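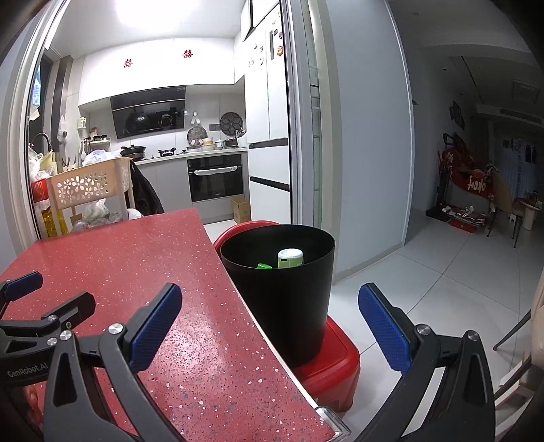

The Wirodance Social Dance Club – Members' Blog

I have been meaning to write about learning to follow for the better part of a year, and every time I sit down to do it I end up cleaning out a drawer instead. So please forgive me if this wanders a bit. It's a cold evening, I have a pot of tea next to me, and my feet are up on the other chair, which is where they like to be after a Balitz night.

For anybody new, Balitz is the hall we rent, and it has the nicest floor I have ever danced on. I started there in May, not last May but the one before it, and I came as a leader. I had led a little swing in college and I figured it would all come back. Well, some of it did! The trouble was that I knew 9 moves (I had them written on an index card in my shirt pocket) and I ran through them in the same order for every song, fast or slow, with whoever was kind enough to dance with me.

It was Joar Moen who told me to spend a season following. He said it so gently that it took me until the drive home to understand he was telling me my leading was rough. I sulked for a week, and then I went back and stood on the other side of the line.

Oh, it was hard. I guessed at everything. I would feel a hand lift and off I'd go into a turn before the poor fellow had decided whether he wanted one. Gaurav Tiwari, who has more patience than anyone I've met, would just stop and wait for me to come back around – and then we'd start over from the basic step, as many times as I needed. One night we did nothing for two whole songs except walk forward and back. I thought I'd be bored to tears, and I went home and told my sister about it for an hour.

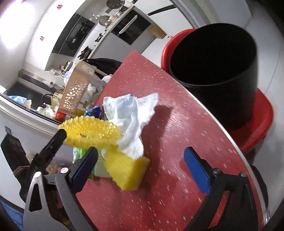
Slow songs were where I finally began to hear the music. When you lead, or when I led anyway, there is such a lot of planning going on that the tune turns into wallpaper. Following a slow waltz, I had room to listen to the bass, and to notice that my partner was breathing out at the end of every phrase. I also learned what to do with my arms, which should have a little give in them, like a yellow sponge, so that a small push gets softened and comes back to you. Mine had been like broom handles for years. My shoulders are still working on it.

I did go back to leading in the fall, and I dance both now, sometimes in the same song if my partner is game for a switch. The index card is in a book somewhere. I lead fewer moves than I used to and I leave more time between them, and people seem to ask me for a second dance more often, though maybe they're just being nice.

If you'd like to try switching, the winter session starts after the holidays and you can sign up for either side, or put down "both" and we'll sort you out when you get there. Bring shoes with a smooth sole and a bottle of water. Joar is teaching the first hour, and he has promised plenty of waltzes.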